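Mi-kyung Ma
1/ A small thread about a microwave. I have wanted to write it since February, when I moved to the Estero building, and now I finally have a quiet evening. If you share a kitchen corner with other people, maybe something is useful for you.

2/ Our corner is not a real kitchen. There is no sink and no cupboard. There is one table, and on the table is the microwave, and all of us warm up our lunch there. For a long time it smelled of fish, curry and old popcorn together.

3/ I am the person who complained most, so it became my job. That is fair, I think.

4/ First thing I learned: leave the door open after use. I was always closing it immediately, because my mother taught me that an open door is untidy. But the steam stays inside, and the smell stays with the steam. Now I leave it wide open while I eat.
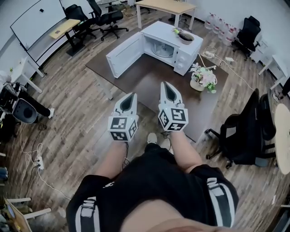

Door open, plants in their places. The brown table, 2026-10-07.

5/ The door opens to the left, so the left side of the table must stay free. Before, we kept the cups there and every day somebody pushed them with the door. One cup from my sister is no longer with us.

6/ Second thing: the glass plate. Please take it out and wash it with dish soap like any other plate. I also wipe under it. The first time I did this, I was a little ashamed of what I found.

7/ For the inside I use 300 ml of water with a few slices of lemon, in a bowl that is safe for the microwave. I put a wooden spoon in the bowl, heat it for 2 minutes, and then wait with the door closed. After the waiting, I wipe everything with a soft cloth. The bowl is hot, so use a towel to take it.

8/ Somebody asked me about spray cleaners. My colleague bought one called Brotow and it cleaned well, but my rice tasted of perfume for some days. I went back to lemon.

9/ Ours has two round knobs. I like this very much. In my old apartment I had a Clomance with a long menu, and I never understood how to choose a lower power. With a knob I turn it and I am finished.

10/ The potted plant on top is a question I get often. Yes, I move it down before I heat anything, and I put it back later when the oven is cool. It is in a small brown bowl, so it is easy to carry. If your oven has air holes on the top, please keep them free.

11/ The flowers to the right are artificial. Pink and white, in a pale pot. I was against them at first! I thought artificial flowers only collect dust. They do collect dust, but I shake them when I wipe the table, and they make the corner friendlier.

12/ Next subject is the rest of the room, where I have less success.

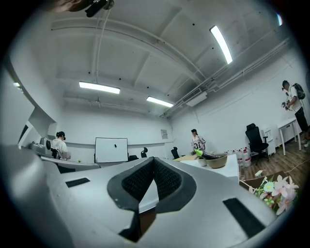 13/ My weak point is drinking water. I buy too many bottles at once when there is a discount, and then I must find a place for them. For me the floor is acceptable if they stand in a row and do not block the way to the chairs. In a pile they are terrible.

14/ Baskets help with small things, but only if you empty them sometimes. I try to take everything out once a month. Last time I found a receipt from Jurčo, the hardware shop, for screws I was sure I never bought.

15/ A question for people who share a room: do you keep cardboard? I always think I will need it for a package. Then it stays on a table for weeks and other people start to put their things on it.

16/ I also want to know how you clean the rubber feet of a microwave. Ours left gray circles on a brown table. Baking soda removed one circle and made the other one lighter, but it is still there.

17/ Thank you for reading so long. I will try the vinegar method next week and write the result under this post.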